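Computer refurbishment

Computer refurbishment is the inspection, repair and resale or donation of used computers. It differs from recycling, in which equipment is broken down for its materials, although most refurbishers also harvest parts from machines that cannot be sold whole. Office desktops make up much of the trade, as they are bought in large batches and replaced on a fixed cycle.

Intake and grading

Incoming machines are logged, weighed and given a grade for outward condition. Storage drives are wiped or shredded before any other work begins. At the Mumstead depot, which handles up to 200 units a week, each batch receives a job number and is held until the Friday collection has been checked against the paperwork.
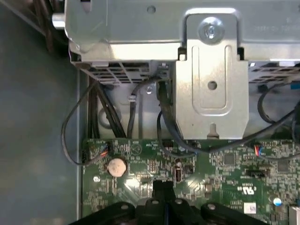
Grading rules vary between firms. The Vominstead scale has 11 grades, the lowest of which is reserved for units fit only for parts. Machines with missing side panels, bent ports or swollen capacitors are usually placed in the lower half of the scale, whatever their age.

Parts recovery

Memory and power supplies are tested on a bench rig and sold by type. Boards with minor faults may be repaired, but labour costs limit this to newer models.

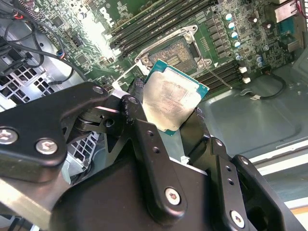 Processors hold their value better than most other parts and take up little storage space. They are sorted by socket and model, then packed in trays that guard against static. A used chip often comes out with dried, greyish thermal paste smeared over its metal heat spreader, and this residue is removed with alcohol and a lint-free cloth before the part is listed. Chips with damaged contacts go to metal recovery.

Resale

Tested units are sold to schools, charities and small firms, commonly in lots of up to 600. The Osovum register, used by several exporters, lists 2967 approved models. The Simiyu programme accepts desktops only.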